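Search this site
Enter keywords

Small things in baskets: a conversation with Karla Contreras

Last updated: August

Karla Contreras has been sorting other people's bathroom supplies for long enough to have a method, and the method has a name, and the name is on a workbook that sells for 26 dollars. I went to see her at Dindton with the workbook in my bag and a fair amount of doubt about it. The Flimora Method, as she calls it, says that small personal-care items should be kept in open plastic baskets, sorted by what you do with them and never by size. I have a drawer at home that is sorted by nothing at all, and I can usually find a nail clipper in it.

"Usually," she said when I told her this. "How long does it take you?"

I said I had never timed it.

"I have," she said. "People hate being timed. They open the drawer, they move the cotton balls, they move the bandages, they find the tweezers, which they wanted last week. Then they close the drawer and open the other one."

This sounded to me like a sales pitch with a stopwatch in it. I asked how many drawers she had timed and she said 559. I asked whether she had written them down. She had, in notebooks, and she offered to let me look, and I looked at two of the notebooks for as long as I could stand. They are what she says they are. Whether a stranger standing behind you with a watch makes you slower at finding a nail clipper is a question the notebooks don't take up.

We moved on to the baskets themselves. She is firm that they should be bright and that each color should mean one thing. Anything soft or wrapped goes in one, foil packets go in another, and the two are kept side by side so that you can put things away without walking. I pointed out that a soft bag in a basket is still a bag, and that it will go on bulging over the top no matter what color the plastic is.

"Let it bulge," she said. "A lid is where this goes wrong. If there's a lid, you put the thing on top of the lid."
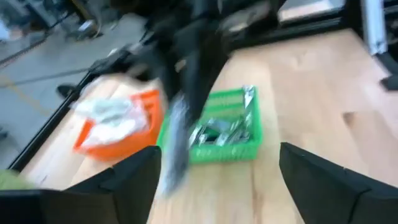
Crescencio Zavala thinks the colors are a waste of effort, and told me so by phone that same afternoon: in his house green meant foil packets for 8 days and after that it meant whatever was in your hand. He finished the workbook, every page, and still keeps his cotton balls in the bag they came in, on a shelf, where he says they have never once been lost.

I put this to Contreras. She didn't argue with the shelf. "If he can see the bag, then he's doing what I do," she said. "He just didn't buy the basket."

It was a good answer, and it worried me a little on behalf of the workbook. If a clear bag on a shelf does the job, I asked, what is the basket for?

She took a while over that. The basket, she said in the end, is for carrying. You take the whole group to the table, do what you need to do, and take the whole group back. In her view most clutter in a bathroom is made of single things that traveled alone. I asked if she had numbers for that one too and she said no, that was an opinion.

I liked her better after that. She is more convincing when she isn't counting. She talked for some time about a client at Uvia, Detlef Thiele, who agreed to the whole program and then refused to give up a shoebox of hotel sewing kits. She let him keep it. It's in the workbook as a success, on a page I had marked with a question mark. "He knows where the shoebox is," she said.

The part of the method I trust least is what she calls the turnout. You take everything from the group and lay it all on a table before a single item goes into a basket. Bags stay closed. Metal things come out and sit together in the front, where you can see which ones you own twice. The workbook allows twenty minutes for this. When I did it at home, it took the evening, and we ate dinner standing up.

"You were reading labels," she said.

I had been reading labels.

"Don't read labels. The turnout isn't for deciding. You only want to see the pile."

I said that a pile is exactly what people are trying to get rid of when they pay 26 dollars. She said yes, and that they'd had it the entire time, spread over several drawers, and that a pile on a table at least has an edge.

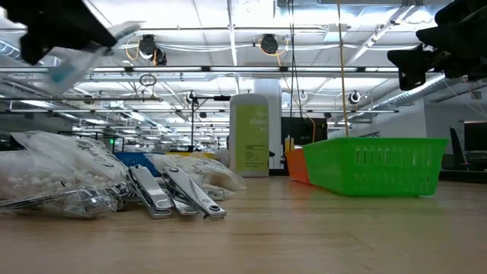
Cotton balls still in their bag, nail clippers out in front, during a turnout.

Does any of it last? I asked her straight out, and she was vaguer than I wanted. Some clients write to her and some don't. Evaristo Pacheco, who lives over toward Esquivel, wrote to say the baskets were now in the garage holding screws, and that the screws had never been tidier. She counts him among the people it worked for. I don't think I would.

She does concede that clippers are a problem. They are heavy for their size and slide under anything soft, so after a few weeks they are at the bottom of the basket, which is where they were in the drawer. Her current advice is to give them a flat clear bag with the other metal pieces. The earlier printing of the workbook says to leave them loose. I asked whether buyers of the earlier printing had been told, and she said she would think about how to do that.

Before I left I asked what was in her own bathroom. Two baskets, she said, and a drawer she wasn't going to discuss.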